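Hi Benoît, quick update on the Watton supper club for September. We've now spent 3140 of the Caron grant, mostly on food and the hall rent, and we served 200 meals - our best month yet! 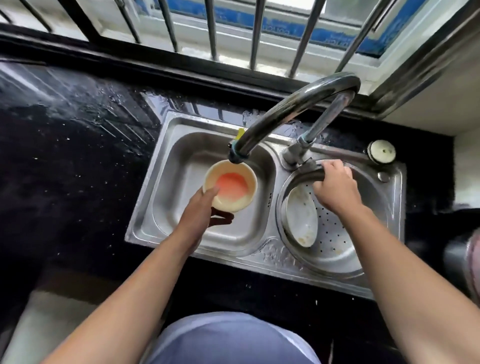
Bowl in hand at the sink.

Sign-ups are at 77, up from 42 when we started (I'm thrilled, can you tell?). The bus from Avov still gets in too late for the first sitting, so I'm asking to move it to 6:30.

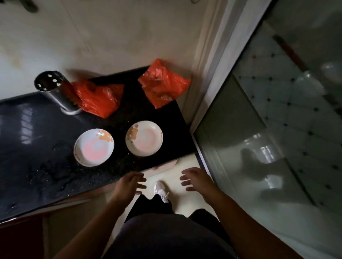
I still owe you the Iltel phone bill, and the insurance renewal needs your signature before I can book the hall for winter.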